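Can a robot tidy the kitchen yet?
From the Young Readers pages of the Akalach Science Club
Text: Nazar Bondarchuk. Last changed 6/25/24

Maybe you have a chore at home that you do not like. In my family it was always putting away the kitchen tools. My sister and I used to argue about it every evening, and we both wished for a robot.

Robots can already build cars and vacuum floors. So why is there no robot in your kitchen that puts the spoons back? To understand this, we will look closely at one very small job: taking hold of a kitchen tool and bringing it to a stand with hooks.

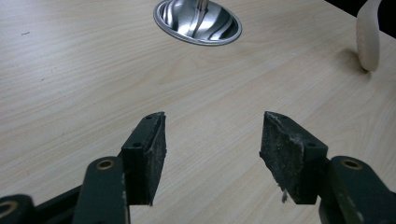
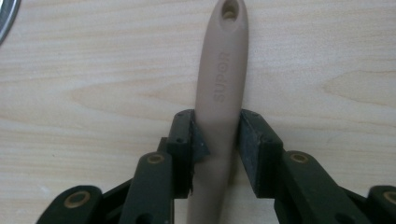
A name is molded into this handle, and there is an oval hole near its end.

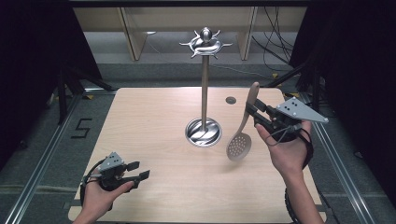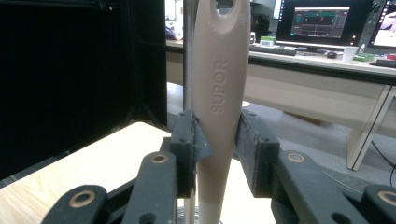
Who is doing the work?

Look at the third picture again. The grippers are black and they look like robot parts, but a person is holding them, one in each hand. So the clever part of this job is still done by a human brain.

Why would somebody pick up a spoon with a gripper, when fingers are so much better? One reason is that a robot can learn from it. A camera on the gripper sees what the gripper sees. If a person does the same job again and again, a computer can study the recordings and look for what they have in common. Later, a robot arm with a similar gripper can try to make the same movements. It is a little like learning a dance by watching somebody's feet.

People call this "learning from demonstration." A demonstration is when you show how something is done.

Try it with two fingers

Before we go on, here is an experiment. You need a spoon, a mug and a table.

1. Put the spoon flat on the table.
2. Hold your thumb and your pointing finger out straight, like a beak. Keep them stiff. The other fingers must stay closed.
3. Pick up the spoon by the handle.
4. Stand it in the mug.
5. Now do it again with one eye closed.

Was it harder than you expected? When I tried it with a group of children in Grolov, most of them dropped the spoon at least once. One boy could do it very well, and then he told us that he practices with chopsticks at home.

Your stiff beak is almost the same as a gripper with two fingers. It can open, it can close, and that is nearly everything it can do. It cannot roll the spoon around the way your real fingers do without you thinking about it.

What is hard about one spoon?

For you, hanging up a spoon is one job. For a robot it is many small jobs, and each one can go wrong.

Finding it. The robot has to know which part of the picture is the tool and which part is the table. This sounds silly, because you see it at once. But a camera gives the computer only colored dots. A beige handle on a pale wooden table is not so different in color from the wood. Shiny metal is worse. A polished bowl works like a bent mirror, and the dark and bright stripes inside it are reflections – they move when the camera moves. A computer may think that the stripes are real things.

Choosing where to hold it. A spoon can be held at the end, in the middle or close to the round part. If you hold it in a bad place, it tips down on the heavy side. Also, the gripper must not cover the hole, when the hole is what goes on the hook.

Squeezing. Too soft, and the spoon slides out. Too strong, and something softer than a spoon would be squashed. Your skin feels when a thing begins to slip and your fingers close a bit more. Many grippers have no feeling at all in their pads.

Turning it. A tool may be flat on the table, and on a stand it has to hang straight down. So on the way it has to be turned, without hitting the pole or the bowl or anything else.

Meeting the hook. This is the most difficult part, I think. The hole in a handle is small and the hook is small. If the robot is wrong by the width of your little fingernail, it will push the handle against the metal and perhaps knock the whole stand over. And from the gripper's own camera, the hook can be hidden behind the handle!

Letting go. Even this has to be learned. If the gripper opens too early, the spoon falls. If it opens crooked, it pulls the spoon off again when it moves away.

So can they do it or not?

The fair answer is "sometimes." In a laboratory, with the same table and the same light and the same tools, a robot can learn a job like this. Then somebody moves the stand to the other side of the table, and the robot may be lost.

I asked Ojārs Zariņš about this. He repairs machines in a packing hall in Drellitz, and he works near robots every day. The robot there is named Parry (the name is painted on its side by the night shift). Parry puts jars in boxes, 20 jars in each box, and it can go on for a whole shift.

"Parry is excellent with jars," Ojārs told me. "But last September we got new jars, only 2 centimeters taller. It crashed the lid of every jar until we changed the program. My daughter would need one look to understand that the jar is taller."

A packing hall is made to suit the robot. The jars arrive always in the same place and always standing up. Your kitchen is made for people, and I suppose it is messy sometimes. The ladle is under the towel. The drawer sticks. Somebody left honey on the handle.

I asked Ojārs how he would test a kitchen robot before he bought one. He said he would let it hang up the same spoon 100 times and stay in the room. If it dropped the spoon 20 times, he would rather do it himself, and he also would not let it touch his glasses.

Which chores can a machine do today?

Machines do quite well with:
– washing plates, if a person puts them in the dishwasher
– washing clothes, if a person loads and empties the machine
– vacuuming a flat floor without socks on it
– cutting grass in a simple garden

Machines still find these difficult:
– putting away kitchen tools in a kitchen they have not seen before
– folding a T-shirt that is inside out
– making a bed
– cleaning up toys (every toy has another shape!)

Do you see what is common in the first list? Each machine has one job, and often a person helps at the beginning and at the end. The second list needs hands, eyes and many small decisions.

Words to know

Gripper: the part of a robot that holds things. It can have two fingers, three or more. Some grippers have suction cups and no fingers.

Demonstration: showing a job so that another person, or a machine, can learn it.

Program: the list of instructions a computer follows.

Reflection: the picture of something that you see in a mirror or in shiny metal.

Something to do at home

Choose one chore and write down the steps for a robot that knows nothing. It does not know what a drawer is or which side of the spoon is up. Then give your list to a grown-up and ask them to do only what is written, exactly as it is written. Keep a pencil near you for repairs. My own first list was for buttering bread, and I forgot to write that the butter must be opened.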